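Setting up your Wesix parts board
Section 7: Laying out the bench before you refit a desktop

I wrote this bit after my own third go at it, so it's in the order I wish I'd had. You should have done the unpacking in Section 6 and have the board out of its sleeve with the little bag of fixings. If you bought yours through Hunard the bag is taped to the underside, so have a feel before you ring anybody!

You will need: the board, four fixings, a crosshead screwdriver, a soft brush and a cup for case screws (I use an old egg cup).

1. Switch the computer off at the wall, pull the mains lead and hold the power button in for 8 seconds. Then leave it be while you make a tea.

2. Fix the board to your ridged panel on the left, with the three square holders along the top. Do the fixings up finger tight first, wiggle the board until it sits flat, then nip them up with the screwdriver.

3. Lay the case down to the right of the board with its open side facing you. Leave yourself a hand's width between the two if you can. I'm right-handed and like the case on that side, but lefties can swap everything over and it works just as well.

4. Touch bare metal on the case before you pick up any parts. I do it again every time I've been across the carpet.

5. Put the processor in the square pocket, shiny side up. Lower it in level and let go. It should sit down flat in the recess with no rocking. If it rocks, lift it out, brush the pocket and have another go.

6. Lay the memory module lengthways in the long slot near the bottom of the board. Hold it by the ends and keep your fingers off the gold contacts (they mark terribly). 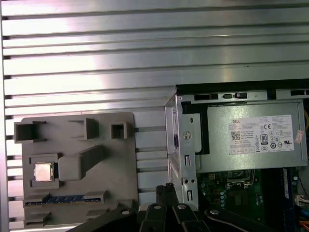

Fig. 7. Processor and memory on the board, with the open case to the right.

Your case may well have a different drive bracket from mine. Have a look at how yours is held before you start undoing things, and keep its screws separate from the others.

CAUTION: Leave the power supply shut. There's nothing in there for us, and it can hold a charge long after it's been unplugged. Reading the label is fine, and I'd jot down what it says while you've got a clear view of it, as it's a pain to see once everything's back in.

NOTE: Don't press down on the processor to "seat" it in the pocket. The pocket is a resting place only, and all the pressing happens later with the proper lever in the computer.

7. Check the lamp. Bare metal panels throw back a lot of glare, so I tip mine towards the wall until I can read small print on the chips without squinting.

When you're happy with all that, go on to Section 8, which covers cleaning off the old paste.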